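Pultotik (home-built arm)

Pultotik is the name of a small gripper arm, and also of the loose set of plans and notes that go with it, which I started in the back half of the Wenham shared workshop and have been dragging home on weekends ever since. I'm writing the article myself because I'm the one who keeps breaking it, so forgive the first person (the other entries in this wiki are much better behaved).

Name

The name is Normunds Ots's fault. He had it written on a parts bin long before there was any arm to put in the bin, and when we needed a word for the folder, well, there it was. He says it means nothing. The first arm was called Shen, and you'll still find that name in the older wiring notes, so if a page says "Shen elbow" it means the same elbow.

History

Shen was a desk-lamp sort of thing, with two hobby servos and a lot of optimism! It could lift an eraser and then it would sag. We took it apart, kept the base plate, and began again with geared motors and a proper two-finger gripper. The parts list for the second version came to about 600 dollars, most of it in the shoulder, and I still wince a bit when I look at the receipt for the bearings.

The current notes were first posted on Monday, February 18, 2019, and people have been fixing my spelling in them ever since.

Construction

The base bolts to any bench at least 2 inches thick. Thinner tops flex, and then the wrist wobbles and you spend the evening blaming the software (I did, twice). The upper arm is aluminum tube, the forearm is the same tube cut shorter, and the cables run inside both, which looks great and is miserable to repair. Leave more slack at the elbow than you think you need.

The gripper is a parallel one. Both fingers ride on the same screw, so they close evenly toward the middle, and the pads are glued on so you can peel them off and swap them. Get the pads square to each other before the glue sets. Mine weren't on the first go, and every block I picked up came out twisted.

Control software

The control program is Skisen, which Normunds wrote and I mostly complain about. It runs on an old laptop and sends the arm a new position 200 times a second. There's a simulator mode too, and I'd tell anybody building at home to live in it for a good long while before powering the motors. You can ram the table all afternoon and it costs you nothing!

The camera view in the simulator is very wide, looking down past the gripper, so straight table edges come out curved. You get used to it.

The dice job

Dice are what we practice on. They're cheap, they have flat sides, and the colors are easy to tell apart in software. The basic exercise is to bring the open gripper down over a die, close, lift and set it somewhere else. My longest written log of it has 513 lines, and a fair number of those are just me typing "missed again." Approach slowly, and watch the lower half of the view, where the gripper body can hide whatever is close to it. 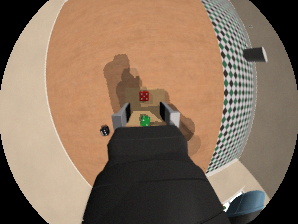
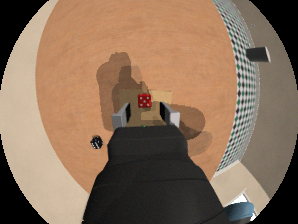 Simulator views of the dice job, with the gripper open over the table and the red and black dice in view.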